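Intro to Robot Manipulation, Castlow Evening Program
Handout 4: Collecting two-handed demonstrations at a table
Instructor: Zofia Wilczyńska
Version of 2020-02-01

Read this before your session. Bring it with you, along with your log sheet from Handout 3.

1. What you are recording

Each pair turns in 24 demonstrations of one tabletop task, performed with two hand-held grippers. The task is utensil sorting: chopsticks, skewers and spoons go from the table into a container. You may use a cup or a caddy. Write down which one, and do not change it partway through a set.

An episode starts with both grippers open and clear of the objects and ends the same way. Keep each one under 70 seconds. If you run over, stop, mark it "long" on the log sheet and start again.

2. Holding the container

A paper cup is light and moves as soon as a stick touches the rim. Close the jaws on it low, with the ribbed pads flat against the sides, and squeeze only until it stops sliding. The second gripper stays up and out of the way until you need it. Fast swings blur the container in the wrist view, and the blurred part is of little use for training. Slow down when sticks are standing in the cup.

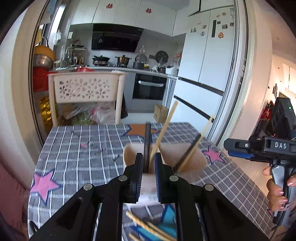 3. Picking thin objects from a pile

Chopsticks and spoons lying on cloth are harder than they look. Before you close on anything, open the fingers wide and bring them in over the pile so that the piece you want lies between them. Leave the cloth crumpled if it starts that way. We want folds in the data, and the Brosside set from last May had almost none.

Clear plastic and see-through spoons are allowed. Note them in the "materials" column, where the Wovetti labeling tool will look for them. If two sticks come up together, finish the episode and mark it "double."
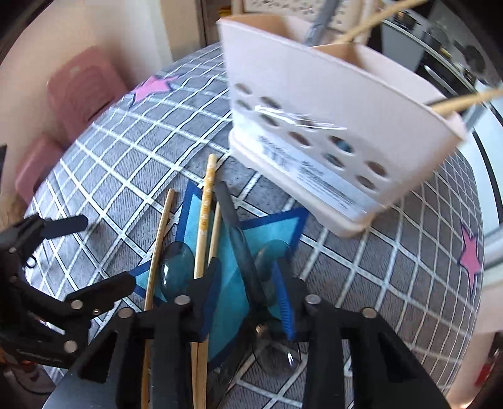
4. Common errors

Closing on the cloth along with the object. Lift a little, open, and try again in the same episode.

One gripper blocking the other's view. Pass objects side to side, not one over the other.

Talking to your partner with the grippers still moving. Hold them still or end the episode.

5. What to turn in

Upload the raw files to the Borkowska folder under your pair number. Then answer the following in 200 words or less: which object failed most often, and what did you change in your grip? Late sets lose 12 points.

Next handout: time alignment of left and right recordings.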